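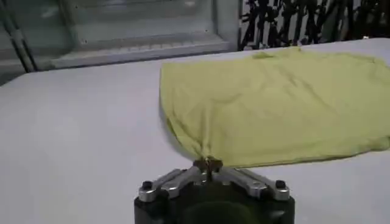 Choosing a chair for the back bedroom salon

4 min read

I have been cutting hair at home for long enough now that my old styling chair has started to sink whenever anyone sits in it, very slowly, like a tired lift. My regulars are kind about it, but by the end of a fringe trim I am practically on my knees! So August was the month I finally went looking for a new one.

I started at Tuncer, who do lovely big chairs with deep arms, and I sat in nearly every one of them (the lad on the desk let me bring my flask in, bless him). The one I fell for was £687 and wouldn't have gone through our bedroom door without taking the frame off. Plekside had a much plainer one at £347, with a round base and a foot pump that moves without a fight, and I kept wandering back to it.

What settled it was the footrest. A lot of my ladies have bad knees, and the Plekside one folds right out of the way so they can step in sideways – I had never thought to look for that before. The seat is a soft dark green, a bit braver than I usually am.

Delivery to Stasedberg was another £85, and I grumbled about that all the way home, but two people carried it up the stairs and took the old chair away with them, so I have stopped grumbling. Next is the basin. Mine drips, and the neck rest has gone hard, and I've got the Furevov catalogue open on the kitchen table with three pages folded down.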